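Subject: Re: [shop-benches] Covering a slotted aluminum table, and what to do about bins
From: Adwoa Dogbe
To: shop-benches list

Siebe De Smet wrote:

> We took over a bench from the Ramdale shop in November. The top is slotted
> aluminum profile, very solid, and I don't want to replace it. The trouble is
> small parts. Anything under the width of a slot goes into it, and washers have
> to be fished out with a magnet if they are steel and with a bent wire if they
> are not. I have been quoted 612 for a cut-to-size rubber mat from Leinonen,
> which seems like a lot for something people will spill glue on.
>
> Two questions. Has anyone covered one of these with something cheaper and
> been happy with it after a few months? And where do you put your bins? Ours
> sit loose on the top and get shoved around whenever somebody needs room.
>
> Siebe

Siebe,

We have the same kind of top and the same complaint, and we have used plain cardboard on it for over a year. It costs nothing if you get deliveries. We open out a big shipping box along the glued seam, flatten it, and lay it on the slats. No frame, no glue. Box board already has creases in it, so put the side down that lets the creases lie flat. If you get it wrong, the panels lift a little and a round part will roll toward the low spot.

Use double-wall if you can get it. Single-wall is fine for sorting, but a vise foot will go through it in a week or two. The boxes the Ostik shelving comes in are the best ones we have found. They are long enough that one sheet does most of the table. Holes in the board are not a problem unless one lands right where you work, and then a strip of packing tape on the underside closes it. Tape on top catches your sleeve.

I would leave a few slats showing at the edges. We covered the whole top at first and then had to cut it back every time somebody wanted to bolt something down. Trim with a fresh blade and a straightedge. Ours mostly gets trimmed with whatever is nearest, and the edges look like it.

On bins, we use the blue plastic ones with open, sloped fronts, set out on the table.
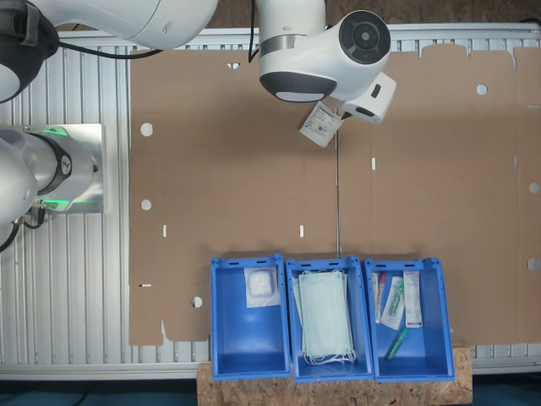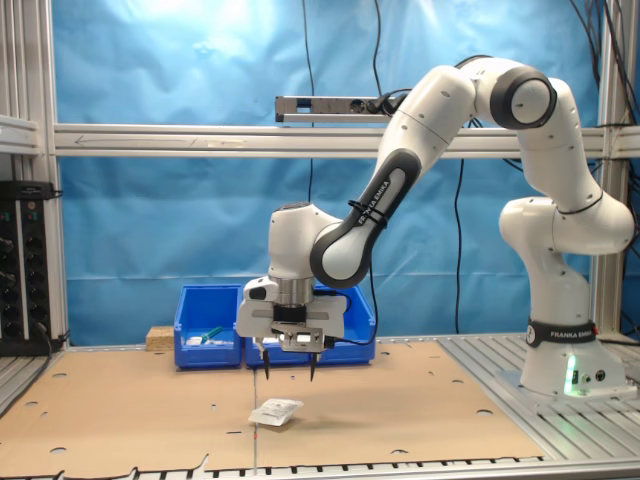

We tried the hanging rail from Griltus first. It keeps the top clear, but you have to reach up for every screw, and the shorter people in the shop stopped using it. We ended up back on the table. What helped with the shoving was sticking two strips of non-slip shelf liner to the bottom of each bin. They still move when you want them to, but a bump from an elbow doesn't send them anywhere.

We also stopped assigning a part to every bin. There were 14 labels at one point, and half of them were for things we had run out of. Now the bins hold whatever the current job needs and get emptied when it is finished. Leftovers go back in the drawers. Keep one bin for strays, or people will drop them in the nearest one and you will be picking them out later.

Don't fill them past the lip. With the sloped front, a heaped bin sheds parts onto the table as soon as you pull one out.

As for how long the cardboard lasts, Ívar Bach keeps track of ours because he is the one who flattens the boxes. A sheet goes about 2 months before it is too dented to write on or too stained to find a black screw on. Oil is what kills it. If you do oily work, put a baking tray down on top and do it in that.

I wouldn't rule out the rubber mat if you do a lot of hammering, since cardboard does nothing for the noise. Lies Geerts has one at her shop and might tell you how it has held up. I think she paid closer to 200 for hers, but it was an offcut and covered less of the table.

One thing I never solved is getting out what is already in the slots. A vacuum with a narrow nozzle and a stocking over the end gets most of it. If anyone has a better way I'd like to hear it.

Adwoa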